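Opinion > Housewares > Materials and Labeling

We use cookies to remember your reading preferences. Accept | Manage settings

Glassware Should Be Sold With Its Volume on the Label

By Nouhaila Shawky
26 Sep 2022

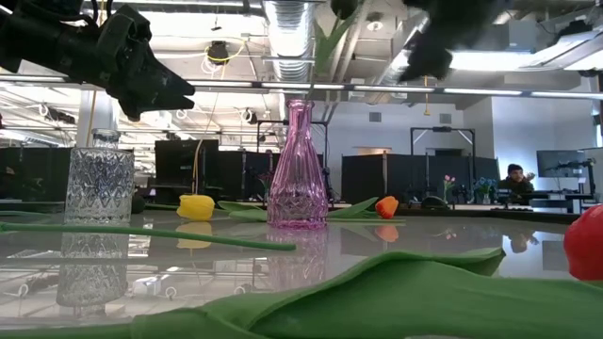
The number that is missing

A drinking glass is sold by volume. So is a measuring jug, a storage jar, a carafe and a bottle. A vase is sold by height. Sometimes the label adds the outside diameter at the widest point, and in the more expensive lines it names the finish. The volume to the neck, the inside diameter of the opening and the wall thickness at the base are almost never given. I think all three should be printed on the box, and I think the trade's reasons for leaving them off are weak.

Height tells the buyer whether the piece will fit on a shelf. It says very little about use. Two vases of the same height can differ by a factor of 3 in the water they hold, depending on where the body narrows and how thick the glass is. A bottle shape with a narrow neck may take one stem and keep it upright with very little water above the cut end. A straight cylinder holds far more, and the stems lean unless there are enough of them to fill the opening. Each of these is a reasonable product. The buyer needs to know which one is in the box, and an outline drawing with a single vertical dimension does not supply that.

What the catalogs print

In August I went through the current catalogs of Drikberg and Brustik, two importers whose glass reaches most of the shops in Stodton. Drikberg gives height and outside diameter. Brustik gives height, color and a care symbol. Neither gives capacity for any item classed as decorative. Both give it for every item classed as tableware, including several pitchers that are clearly made from the same molds as vases on the facing page. The measurement has therefore already been taken. It is dropped when the item moves to another category.

Gautier does slightly better. Its pressed glass range lists the inside diameter of the opening for the larger sizes, in a footnote, in type small enough that the shop assistant I asked did not know it was there. One of the pieces in that footnote has an opening of 20 millimeters and a stated height of 300. Those two figures together tell me more than a page of adjectives. A stem fits or it does not, and a bottle brush fits or it does not.

The cleaning problem

The second point deserves more attention than it gets. Ribbed and diamond-cut surfaces are usually judged by how they look from outside, and the outside is easy to wash. The inside of a narrow-necked vessel is where the deposits form. Hard water leaves a line at the fill level, and plant matter leaves a film below it. If the opening is smaller than the brush, the owner is left with soaking, rice, or a denture tablet, all of which work to a degree and none of which are mentioned on the care label. "Hand wash only" is not useful advice for a space that a hand cannot enter.

A buyer who knew the opening size could decide at the point of sale. At present the decision is made a few weeks later at the sink.

Objections

Ismail Naciri, who bought glass for a department store for many years, put the opposite case to me at some length. His first argument is tolerance. Pressed glass varies between molds, and mouth-blown glass varies between pieces, so a printed capacity would be wrong for some share of the stock. I accept the premise. The remedy is to print a range, as is done with paving stone and timber. A vase marked 280 to 300 milliliters is adequately described.

His second argument is that customers do not ask. I find this less persuasive. Customers did not ask for the lumen figure on light bulbs either, and now many of them shop by it. People seldom request a number they have never seen on a package. They do return goods, and Naciri conceded that "smaller than expected" was a frequent entry on his return slips.

His third argument is cost, and it is the weakest. The label is already printed. The capacity can be found with a scale and tap water in less time than it takes to photograph the item for the catalog. For a line of 100 products this is a few days' work for one person, once.

What I would ask for

Capacity to the base of the neck, as a range. Inside diameter of the opening at its narrowest point. Base thickness, which governs how readily the piece tips when it is nearly empty. I would leave off the suggested number of stems, because stem thickness varies too much for the figure to mean anything.

None of this requires a regulation. One importer could start with its next print run, and Gautier could start by setting its footnote in larger type.

14 comments | 37 shares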